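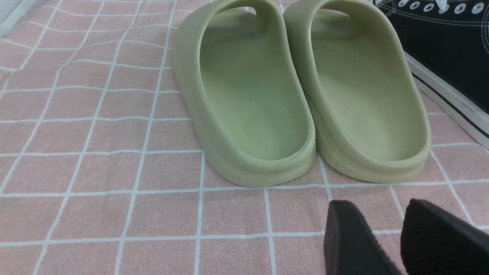
The Slow Joy of Walking the Same Mile

There is a mile-long loop behind the old Kokell mill in Bruvgate that I have now walked on 60 mornings, and I would happily set out again this minute. It starts at a gap in a hedge, drops to the creek, follows the water past the allotments and comes back up through a stand of beeches that somebody planted far too close together. On a map it looks like a bent paper clip.

I used to be a collector of walks. New trail, new town, tick it off, drive home. Then a sore knee kept me close to my own street for a whole September, and the loop was what I had. By the second week I knew which of the gateposts the wren liked. By the third I was leaving the house early so I could catch the sun coming through the mill's upper windows (it lasts maybe four minutes, and it is glorious).

What changes on a walk you know by heart is the size of the things you notice. I found 11 kinds of moss on a single wall last spring, and I can name six of them, which for me is a triumph! I learned that the creek has a voice for each level, a sort of chatter when it's low and a flat hum when the sluice at Sandu is open. I know the beech that drops its leaves first. It was early again last fall.

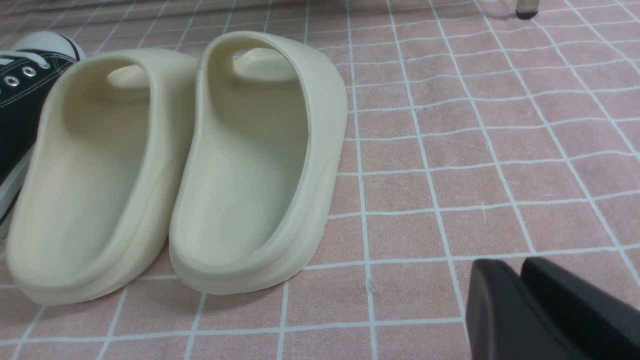 Outdoors & Everyday Life Desk

The Griltico path society keeps a paper logbook in a tin box by the footbridge, and it is the best reading in the county. People have been writing in it since the bridge was rebuilt, over 1000 entries so far, most of them a line long. "Heron. Very cross." "Ice on the steps, use the rail." "Took Mom round, she did the whole thing." One regular records only the smell of the air, and I have come to look forward to those more than the weather report.

You don't need a creek, or beeches. A block with a decent tree on it will do, or the long way to the bus. Pick a route short enough that you'll go on a bad day, and go at the same hour for a while before you start mixing it up. Then try it backward. I was well into my second month before I did, and I came home feeling as if I'd been abroad. There was a whole orchard wall I had only ever seen from the wrong side, with pears trained flat against the brick.

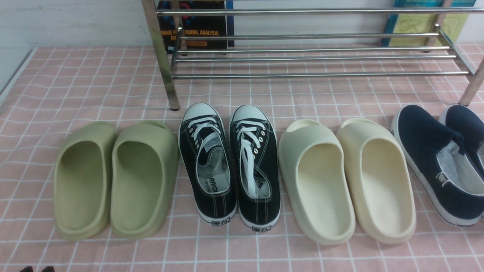
Horácio Esteves wrote to tell me that I have it slightly wrong about going at the same hour. He walks his own loop whenever the kettle has just boiled, he said, and comes back to it cold, and in all his years of doing this he has yet to see the same light twice on the water tower. I like that very much. I tried it on a gray afternoon and met a fox on the mill steps, sitting there as if it paid the rates.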